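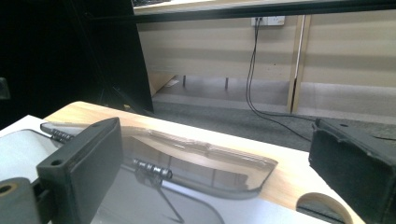

Prenia – Gabinete de Comunicação, Departamento de Mobiliário de Escritório

Comunicados | Escritório | Arrumação

28 de março de 2015

Prenia revê promessas da «secretária limpa» e publica guia de arrumação para postos de trabalho

A Prenia divulga hoje o guia Grisska, dedicado à arrumação de mesas de trabalho em madeira clara. O documento resulta de um levantamento iniciado em novembro junto de 54 postos de trabalho e chega com menos entusiasmo do que o habitual no setor.

«Há anos que se vende a ideia de que uma mesa vazia põe as pessoas a trabalhar melhor. Pedimos provas e recebemos catálogos», afirma Glenys Harries, responsável pelo departamento. O guia não promete ganhos de produtividade. Limita-se a dizer o que cabe numa mesa, o que convém tirar de lá e quanto custa fazê-lo.

Entre os pontos menos simpáticos para os fabricantes estão os acessórios espelhados, que ficam bem nas fotografias e repetem no brilho tudo o que têm por perto, e os recortes no tampo, úteis para passar cabos quando alguém se lembra de os usar. Quanto às placas brancas pousadas sobre a madeira, protegem a superfície e dão uma zona de trabalho uniforme. Também tapam parte de um tampo que foi pago. 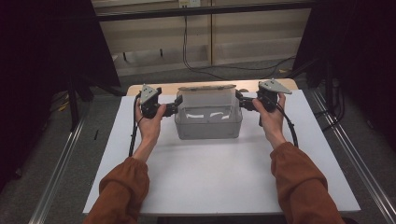
As caixas de plástico translúcido merecem um capítulo próprio de 9 páginas. Deixam adivinhar que há qualquer coisa lá dentro, mas raramente o quê, e o guia recomenda etiqueta mesmo assim. Desaconselha ainda a compra de conjuntos grandes antes de se saber o que vai ser guardado: em 70 por cento dos postos visitados havia pelo menos uma caixa com papéis que ninguém soube identificar.

Haziq Nair, autor do texto, mantém reservas quanto ao alcance do trabalho. «São recomendações modestas. Quem não arrumava antes dificilmente começa por causa de um folheto, e nós também temos caixas por abrir.»

A primeira edição tem uma tiragem de 2.000 exemplares e será distribuída gratuitamente na loja Bellitthorpe. A Prenia não prevê lançar, para já, qualquer linha de produtos associada ao guia.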